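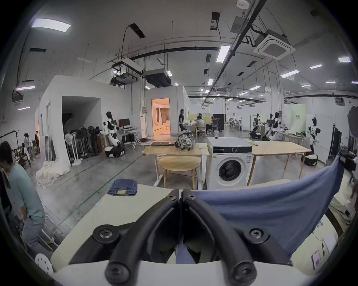
The first thing she told me was that the shirt was fine. I'd come out to Senum to ask about the night in February when one of their folding robots wouldn't let go of a work shirt, and I think she was tired of people asking about the shirt.

"It lost a button," she said. "Everybody wants to know about the shirt! I want to talk about the light."

She leads the laundry project at Senum, and she'd agreed to talk as long as I kept her name out of it. The project is called Tolano, and the idea is easy enough to follow even for me. People do household jobs with a gripper in each hand, the grippers record every squeeze and lift, and the robots learn from the recordings. Sheets, jeans, tops, in and out of the washer, all day long. I had a go with the grippers before we sat down and I was terrible (a tea towel beat me twice).

So what happened? It was a bit after seven in the evening, and a robot was working through a basket of dark tops at the table. It picked one up by the shoulders, laid it down, and opened its right hand. The left one stayed shut. Then the arm started back to its resting spot with the shirt still in its jaw, and a technician on the other side of the table was holding the far sleeve.

"He'd reached in to straighten it, which he shouldn't have done, and he'd tell you that himself," she said. "But the robot shouldn't have been moving with a full hand either. He got pulled forward onto the table and bumped his wrist. He was back at work the next morning. I was the one who didn't sleep."

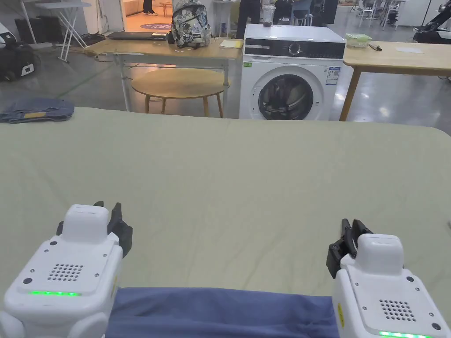
Green meant go

There's a strip of light on each gripper, and the rule in the room was that green meant you could put your hands near it. The strip was green the whole time.

"That's the part that makes me feel ill," she told me. "We'd all been trained to look at the light. I trained them! And the light only told you the thing had power and was talking to the computer. It didn't know if the jaw was open. We'd just sort of decided between us that it meant safe."

I asked how long people had believed that. She laughed, a bit grimly, and said since the start.

The jaw itself turned out to be a small and boring problem. A sensor in the left hand had worked loose, and it was reporting the jaw as open when it was still pinched on the cloth. The software asked for open, heard open, and carried on. They saved the log from that evening and she still has it up on a wall, with the fault number, 517, circled in red. The number had come up in the log 4 times that same afternoon, and each time the system cleared it by itself and kept working.

"Cleared it," she said. "Lovely word. It means nobody had to look."

Going back through the recordings

Once they knew what a loose sensor looked like, they went hunting for it in the handheld recordings too, because the handheld grippers use the same part. They had 2,162 recordings from the winter. She figured they'd find a handful.

They threw out 384.

"I had a proper sulk," she said. "Some of those were beautiful folds. But the numbers said the jaw was open while you could see it hanging on to the fabric, and if you teach a robot with that, you're teaching it that open and closed look the same."

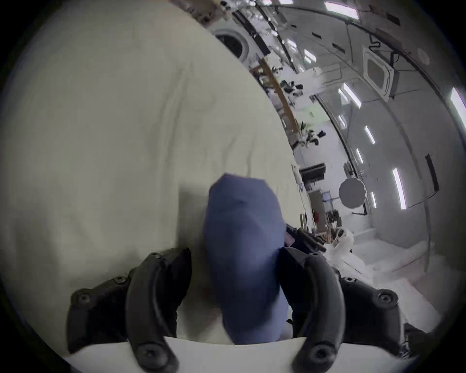
Handheld gripper on a piece of blue fabric. The fingers are what the jaw sensor has to get right.

The check is done by eye now, start and end of every session. You pinch a bit of cloth, you let go, you watch the number on the screen change. She says it takes less time than filling the kettle. People grumbled for a week and then it was just part of the day.

The sensor came from a supplier called Tarberg, and I wondered if there'd been a row. She shrugged. They sent a new bracket with a second screw, and it's held so far. She was much harder on her own side — the shared belief about the light, the fault that wiped itself, the lack of a line on the floor.

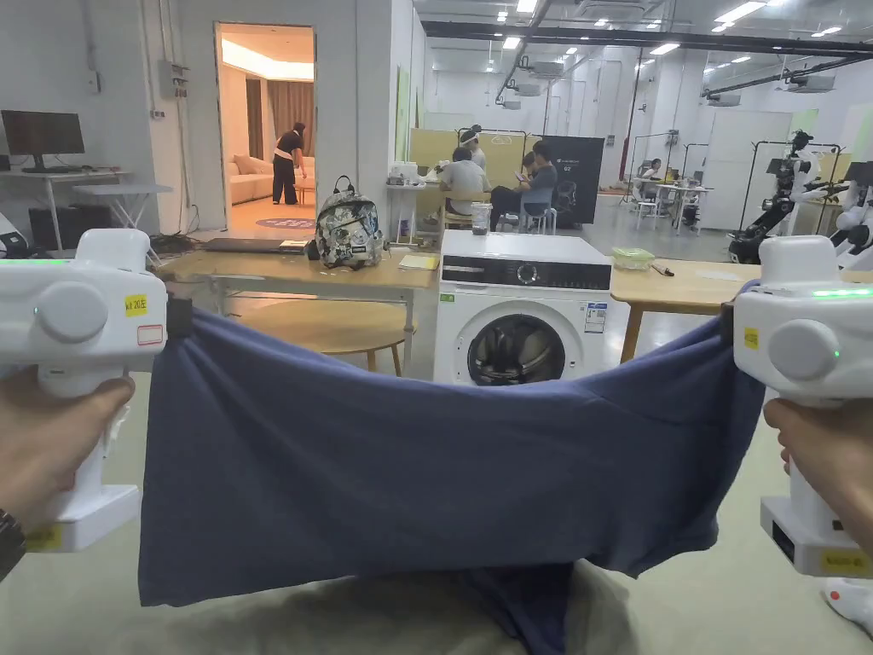 Stretching a navy garment between the two handheld grippers, in front of the washer.

What changed on the robots is that a hand now has to prove it's empty before the arm goes anywhere. If the arm feels any drag on the way back, it stops and waits for a person. A cleared fault stays on the screen until somebody signs it off. The crew at Âu, the sister site, got the same update a month later, and she drove the paperwork over herself because she didn't trust an email to get read.

"It stops too much now," she said. "Heavy towels, it stops. Wet jeans, it stops. The folding's slower and I get asked about that every single week."

I asked what she tells them.

"I tell them to come and hold the sleeve."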